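Support > Mail Archives > Post-Migration Checks

Mailbox move, Trosberg office: checks after cutover

1. Item counts match, old server to new. PARTLY. Brasix reports 1,766 folders moved and calls it "complete." Its own log lists 11 skipped. I wouldn't sign on the green banner.

2. Shared calendars open. YES, though recurring meetings weren't tested past April.

3. Attachments open from old mail. Five tried, five fine. That's a thin sample for 289 mailboxes.
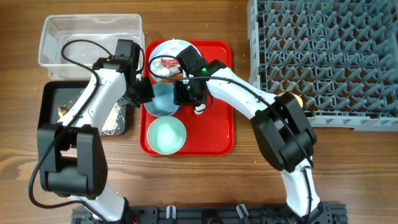 4. Passwords removed from the import scripts. NO. The Juhász script still has one in plain text. Change it before anyone reruns the job.

5. Backup restored to a spare machine. NOT DONE. Brenow says the backup "verified itself." Restore one mailbox and open it, then mark this.

6. Old server set to read-only. YES, checked 4:40 p.m. Don't wipe it while items 1 and 5 are open.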